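Counting Reports Is Not Measuring a Place

Every few years a district gets a reputation. Lights are seen over a ridge, a farmer's dog refuses a certain path, and before long the area appears on a map with a colored circle around it. My complaint is with the circle. I have read a good deal of this material over the winter, most of it on the Gradimham valley, and I think the way such zones are drawn tells us more about the people doing the drawing than about the ground inside the line.

Take the Gradimham register. It holds 300 reports, compiled by Saron Gudeta from letters, phone calls and a web form. Gudeta is careful with dates and locations, and the register is better kept than most. It is still a list of occasions on which someone chose to write in. A report requires an event, a witness, and a witness who knows where to send it. The third condition does most of the work. When the web form opened, reports from the valley rose and reports from the next valley over did not. The form had been advertised in only one of them.

The usual answer is that volume speaks for itself. It does not, unless we know how many people were outdoors, for how long, and looking in which direction. Kiều Triệu made this point in January in her review of the Kidero lake stories, and I have not seen a good reply. The lake has a campground on its west shore. Almost all the sightings are described as being over the east shore. Campers sit facing the water. Nothing further is needed to explain the pattern, though something further may still be true.

The same caution applies to memory. A witness interviewed after 11 years is giving an account of earlier accounts. Two people who have talked the matter over will agree on shape and duration, and their agreement is then entered as corroboration. Vinh Đinh's practice is to take statements separately and to record who has already spoken to whom. It is slow, and it cuts the number of usable cases sharply. I would rather have his short list than the long one.
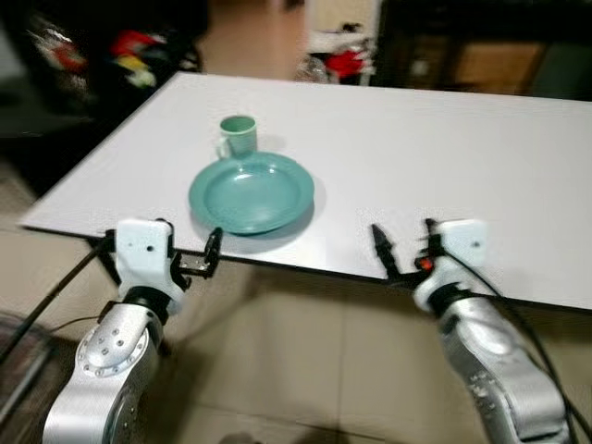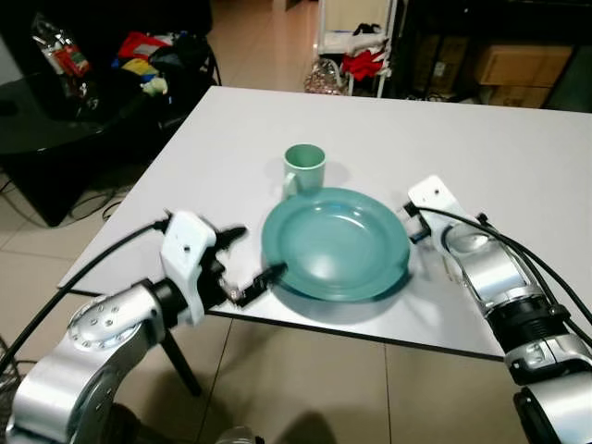
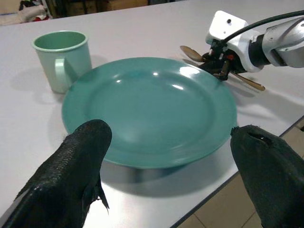
Plate and mug on a white table.

There is also the matter of instruments. The Solberg ridge group carried magnetometers on 5 nights and published the readings from 2 of them. The other nights were described as "quiet" and left out. A quiet night is a reading. Without it there is no baseline, and a spike with no baseline is just a number. I do not suggest bad faith. The group was looking for disturbances and kept what looked like disturbances – a natural habit, and a fatal one.

Trinh Nông has argued that demands of this kind kill the subject, that local stories have a value which tables cannot hold. I agree about the value. A story about a ghost at a river crossing may preserve a drowning that no parish record mentions, and it should be written down as told. But it should be filed as a story. Once it is plotted as a point and added to a total, it has been turned into a measurement without any measuring having been done.

What I would ask for is modest. Publish the blank nights. State how reports were solicited and over what area. Choose the boundary of a zone before counting what falls inside it, and pick a comparison area of similar size and population. Châu Trương did this for Dravex, a stretch of moorland with a strong local reputation, and found its rate of reports close to that of the farmland to the south. The moor kept its reputation. The paper was barely cited.

I do not claim that every report can be explained. Some in the Gradimham register cannot, at least by me, and I have tried weather records, flight paths and the position of Venus. An unexplained case is a case with missing information, and it should stay in that column until the information arrives. It does not become stronger by sitting near another one on a map.

11 February 2024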